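The Jaw That Did Not Let Go

At a small robotics workshop in Mena, a fault of less than one second stopped the work for 11 days 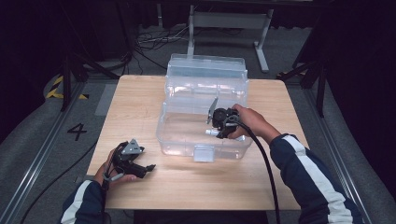

Nadiia Shevchuk would like it written first that the finger was not broken. It was pressed, it was blue for a week, and she came back to work the next morning. She says that people hear the word "accident" and stop listening to the details, and in this case the details are the important part.

The workshop belongs to Nechyporuk, a company that teaches robot arms to do simple jobs with household things. A person takes one gripper in each hand and does the job: opens a box, puts something in, closes the lid. The grippers record how the hands move and how wide the jaws are open, and later a robot learns from these recordings. Between March and the day of the fault, the team made 3,017 of them.

In this method the robot is not near the person, so most of us would think it is the safe part of the work. The company thought the same. Its safety rules had four pages about the arms and one short paragraph about the hand-held grippers.

The gripper of the type called Trureretti has a small motor. While a person is recording, the motor should only help a little, so that the jaws feel light. It should never close them with force. On the day of the fault Shevchuk was working with a lidded box, and she put her left index finger between the jaws to move a piece of tape that had stuck there. The jaws closed and stayed closed. She pressed the release and nothing happened. A colleague pulled out the plug, and then the jaws opened.

Melaniia Hladun was given the task to find the cause. She began with the software, as everybody expected, and for three days she found nothing wrong in it. The command in the log was correct. The motor had not been told to close.

Then she looked at the cables. Each gripper has one, and it hangs down past the side of the table. When the person reaches far across, the cable is pulled at the place where it enters the body of the gripper. After many hundreds of pulls, one thin wire inside had broken. It was the wire that carries the position of the jaws. Without it the controller read the position as "fully open," and it tried to correct this with all the force it had.

"It was doing its job very well," Hladun told me. "It only had the wrong information."

She then searched the old recordings for the same signal. She found it in 845 of them, always for a very short time, too short for the hand to feel. The wire had been touching and not touching for weeks. The recordings had been checked by a program, but the program smoothed such small jumps away, because they looked like noise. For me this is the most uncomfortable part of the story. The warning was there, and a tool which was made to clean the data had cleaned it too.

The repairs are not expensive. The cable now has a clamp, so that the pull goes to the body of the gripper and does not reach the wires. If the position signal is lost, even for a moment, the motor is switched off. The release button cuts the power directly and no longer asks the controller for permission. Cables are replaced after a fixed number of hours, even when they look new.

Fletgate, which supplies the controllers, has sent its customers a notice dated July 18, 2024. It advises them to check how their own systems behave when the position signal disappears. It does not use the word "fault."

The 845 recordings were deleted, and the team is making them again. Shevchuk has done many of the new ones herself. When tape gets stuck in the jaws now, she takes out the plug first and puts it on the table, where she can see it.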